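Avstead Breakfast Club: progress report, March
Prepared for Edeltraud Ruppert, Uvside Fund

You asked for a short account of how the grant is being spent and whether the club is doing what we said it would. My view is more guarded than the one in our application.

The application claimed that a free breakfast before school would improve attendance. We now have 173 children registered. Registered is a soft word. It means a parent filled in a form, and plenty of those forms belong to children who came once in the fall for the pancakes. I would ask you not to quote that number in your newsletter without saying so.

Attendance at the school did go up in the winter. So did attendance at Hajji Street, which has no breakfast club at all. Euan Mackay in the school office thinks our children did a little better than theirs. He may be right, but he was comparing one good month with one bad one, and I have asked him to run it again with the whole term.

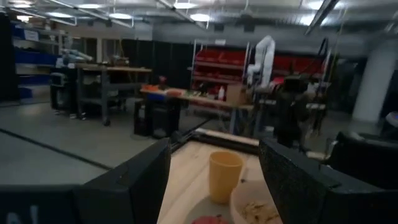 Spending is easier to talk about. Food is under budget and will probably stay there, mostly on account of the Eltard bakery letting us have day-old bread and bagels at cost. Paper goods are over. We had planned to wash and reuse everything, and that lasted until the dishwasher failed. The repair came to $700, which we took from the outings line. There will be no spring outing unless we find the money elsewhere.

The survey we promised has been done, badly. We sent it home in backpacks and got 10 back. All of them were positive, and I put no weight on that. People who bother to return a form about free food tend to like free food. I would sooner stand at the door at 7:30 and ask parents directly, and I plan to do that next month.

Staffing is thin. We have seven regular helpers and need two at every session, but most of them want the same mornings. The late slots are covered by whoever picks up the phone. 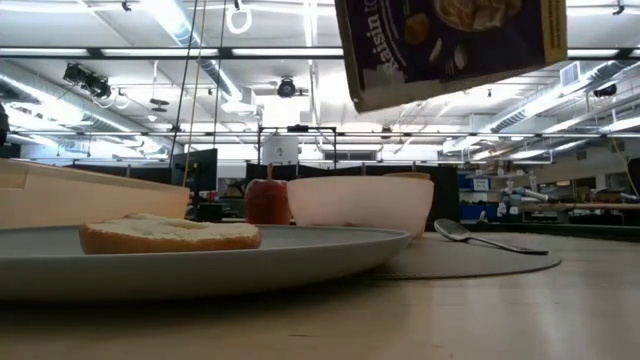

Should the fund renew the grant for a second year?

I would wait until the full term's attendance figures are in, and then decide on those and the door survey together. If they show nothing, the club may still be worth having because children eat there, but then we should apply on that basis and drop the attendance claim.

Still outstanding: the allergy list needs updating, the insurance certificate has been requested twice, and the receipts for January are with the school office.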